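# Love Among the Ferry Timetables

Adjoa Korletey had her first kiss on page 98, and she has been getting letters about it ever since.
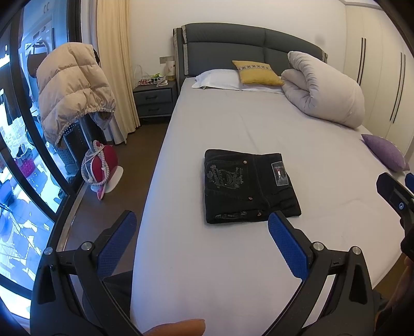

I should say straight away that it was her heroine's kiss, though when you spend an afternoon with Adjoa the line between the two gets a bit blurry. She talks about her characters as other people talk about cousins. "Well, Ruth would never have married him that spring," she told me, pouring the tea before I'd got my coat off, "she hadn't forgiven him for the boat." It took me several minutes to work out that Ruth was from the second book, and several more to remember that I'd read the second book, on a train, and had cried a little at the boat.

If you haven't come across the Stovari novels yet, I rather envy you. There are seven of them now, all set on a small island of that name with one hotel, one school, a bakery that changes hands in nearly every volume and a ferry that runs when it feels like it. Each follows a different couple. People from the earlier books wander through the later ones with babies, bad knees and new opinions. The first came out from Essien, a little press with a list made up almost wholly of romance, and it was printed in a run of 2,000 copies that everybody involved thought was on the brave side. By the end of that October they were on to the second printing, and Adjoa had given up her job in the rates office.

"I gave up Fridays first," she corrected me. "Then Thursdays. I'm a cautious person. I left that job as you'd get into a cold swimming pool."

What readers seem to love, and what a certain sort of reader can't stand, is how long it all takes. A Stovari couple might share a roof, a dog and a leaking shed for half a book before either of them says anything of interest. There's a whole chapter in the fourth where two people wait for a ferry. The ferry doesn't come. They eat a sandwich each and go home separately, and I know grown women who can recite it.

The page 98 kiss was in that first novel, *The Winter Tenant*, and it was a matter of some argument at the time. Her editor, Telma Lagos, wanted it on page 60. Telma is a brisk and very funny woman who has worked on love stories for most of her adult life, and she has kept the original manuscript with her notes down the side, which she was kind enough to let me leaf through. Next to one long passage concerning the repair of a gutter she had written, in green, *Is he ever going to put down the ladder?* Two pages later: *Adjoa. The ladder.*

"I was quite sure I was right," Telma told me. "You're taught that a reader needs something to hold on to by the end of the third chapter, a touch of the hand at the very least. So we moved it. I moved it myself, I cut the gutter, I cut the aunt's visit, and I took it home and read it straight through on the Sunday. And it was dead as a doornail. They kissed and I didn't care, I'd only just met them. I rang her up and said put the gutter back."

The aunt's visit never did go back in, as it happens, and Adjoa still minds. She has been trying to find a home for that aunt in every book since.

## The pleasures of waiting

I've been reading romances since I was far too young for them. My grandmother kept hers in the sideboard underneath the good tablecloths, and I learned a great deal about Mediterranean shipping heirs between Christmas and New Year while everybody else was doing the jigsaw. Those books moved at a gallop. He'd be insufferable at the airport, there'd be a misunderstanding about a bracelet, and they'd be engaged before the weather changed. I loved them dearly and I still do. But I can't say I remember a single one of those heirs from the next, and I remember the man with the ladder as if he'd done my own gutters.

Philomena Lamptey has thoughts about this. She has run the romance shelves at Veltari Books for 19 years, and when I say run I mean that she reads them, argues with them, and will take a book out of your hand if she thinks you're buying it in the wrong mood. Slow stories used to be a hard sell, in her experience. People would come in wanting "something quick for the beach". Now they come in and ask, a bit shyly, for one where nothing happens for ages.

"They want to be kept waiting by somebody they trust," she said. "It's a different thing from being kept waiting by the gas board."

She thinks the trust is the whole business. A reader picking up a romance knows perfectly well how it will end, and has paid for it to end that way, so the writer can afford to dawdle so long as she never looks as if she's forgotten where she's going. Philomena can usually tell by the second chapter. She shelves the ones that have forgotten on the bottom row, by the radiator, and she wouldn't tell me which they were, although I did happen to drop my glove down there and have a look.

Not every customer is won over. One gentleman, a retired surveyor and a regular, brought back *The Winter Tenant* because there was a mistake in the guttering. He then bought the other six. Philomena reports that he is now waiting for the eighth with everybody else and has offered his services free of charge on the subject of drainage.

## Getting the boats right

There is, you'll have gathered, a good deal of practical matter in these books. Adjoa grew up in Kidard, where the ferries go from, and her father worked on the boats until she was fifteen. She keeps a timetable for the Stovari service pinned up over her desk - summer and winter sailings, with the Sunday variations - and nobody on the island is allowed to arrive or leave except by that timetable. It has cost her some lovely scenes. In the fifth book she had the hero racing down to the quay for the last boat, his shirt buttoned wrong, the whole works, and then looked up and saw that it was a Tuesday in winter and the last boat had gone at ten past two. He had to stay and talk to her mother instead. "And it was a far better chapter," Adjoa said, "but oh, I was cross."

For anything about engines she rings Crisanto Layug, who sailed with her father and is now retired and, by his own account, the most romantic man in Kidard. He reads every manuscript before Telma does. His remarks on the machinery are sensible and brief. His remarks on the love affairs run to pages. He thought the schoolteacher in the third book should have gone off with the vet, and he hasn't let it drop; when I telephoned him to ask about tides he had got round to the vet within a minute and a half.

"A man who gets up at four in the morning for somebody else's cow," he said. "What more does she want?"

I put this to Adjoa, who shut her eyes. The vet, I'm permitted to tell you, will be getting a book of his own.

She writes in the mornings, by hand, at a table in the back bedroom, and she stops at lunch even if she's in the middle of something good. She'd rather stop in the middle of something good. The afternoons are for letters, and there are a great many of those. Some readers write to tell her about their own long waits, and these she answers first. A woman wrote that she and her husband had worked across a corridor from one another for 20 years before he asked if she'd like to see his allotment. Adjoa asked if she might use it, and the woman wrote back by return to say certainly not, it was theirs, but that she was welcome to the allotment.

So there's an allotment in book eight. I've seen the chapter, and the rhubarb is beautifully done.

## What the voice does

The other person I wanted to meet was Korkor Atinga, who reads the audiobooks, and who has probably done as much as anybody to send these stories out into the world. She has a low, unhurried voice with a bit of gravel in it, and a gift for leaving a pause exactly as long as it ought to be. Plenty of listeners have written to Essien asking for her to slow down even further.

Recording a slow book, she says, is much more tiring than recording a fast one. With a thriller you can lean on the plot and let it pull you along. With Stovari you have two people washing up, and he hands her a plate, and it's the most important plate in the world but you mustn't let on. She did that page eleven times. On the eleventh the engineer took his headphones off and went outside for a bit, and she knew she had it.

She and Adjoa will be reading together at Veltari Books on Sat 16 May, at seven o'clock, with Telma in the chair and Crisanto coming in on the early train so that he can sit at the front. They plan to do the ferry chapter, all of it, sandwiches included. Philomena is putting out every chair she owns and has borrowed a few from the chapel. I asked Adjoa if she'd be nervous, and she said she would be, dreadfully, but she'd looked up the trains and there wasn't one home until twenty to ten, so there was no sense in trying to get out of it.

*The Stovari novels are published by Essien. The eighth,* A Late Sowing, *is due in October.*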